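Imprimer | Envoyer par e-mail

Préhension : Pesitden inscrit à son budget l'achat de pinces et de postes de manipulation

02/03/2018

Le conseil d'administration de l'institut technique Pesitden a approuvé le plan d'équipement de son atelier d'automatisation. Le document, préparé par la direction des moyens techniques, prévoit l'acquisition de 12 pinces à deux doigts destinées à être tenues à la main, ainsi que de deux bras articulés appelés à recevoir, dans un second temps, les mêmes organes de préhension.

L'enveloppe réservée à l'opération représente 28 % des crédits d'investissement de l'établissement pour l'exercice. Elle couvre les matériels, les pièces d'usure, la formation des personnels et l'aménagement des postes de travail. Les frais de maintenance seront imputés sur le budget de fonctionnement - une distinction que le service financier avait demandée dès l'examen du premier projet.

Le recours à des pinces manuelles répond à une contrainte de calendrier. Les bras articulés font l'objet d'une procédure d'achat distincte, dont les délais sont plus longs. Les équipes pourront entre-temps définir les gestes utiles, choisir les objets à saisir et arrêter les dimensions des doigts avant que les spécifications définitives ne soient transmises aux fournisseurs.

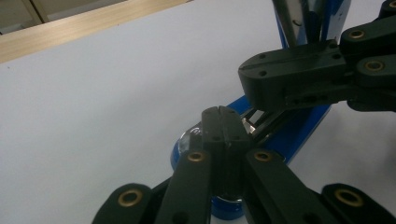 Radomir Grgić
Chargé de la planification des équipements

Doigts noirs articulés, bagues en laiton aux points de liaison, prise d'un petit objet cylindrique bleu au-dessus d'un plateau blanc : les travaux de manipulation portent sur des pièces de format modeste, et c'est ce format qui a servi de référence pour la rédaction du cahier des charges. Celui-ci impose des bouts de doigts remplaçables sans démontage de l'ensemble et la fourniture des plans cotés de chaque biellette.

Deux sociétés, Jimier et Mnguni, ont été admises à présenter une offre. La première propose une livraison unique, la seconde un échelonnement en deux lots assorti d'une reprise des bagues usées. Les propositions seront comparées sur le coût total de possession, calculé sur la durée d'amortissement retenue par l'institut, et non sur le seul prix d'achat. Une période d'essai en atelier précédera l'attribution du marché.

Le volet logiciel, désigné sous le nom de projet Gatik, demeure financé séparément. Son périmètre a été réduit en février à la suite des arbitrages budgétaires ; les licences initialement prévues pour les salles d'enseignement sont reportées à l'exercice suivant. La direction précise que ce report est sans incidence sur la commande des pinces.

Les responsables d'atelier sont invités à transmettre leurs besoins en consommables et en rangements au service des achats, au moyen du formulaire habituel. Toute demande portant sur un matériel hors liste devra être accompagnée d'un devis et de l'avis du responsable de la sécurité.

Imprimer | Envoyer par e-mail

À lire également
- Projet Gatik : le calendrier des licences révisé
- Marchés de fournitures : rappel des seuils applicables
- Atelier d'automatisation : inscriptions aux formations
- Amortissement des matériels : la nouvelle grille de Pesitden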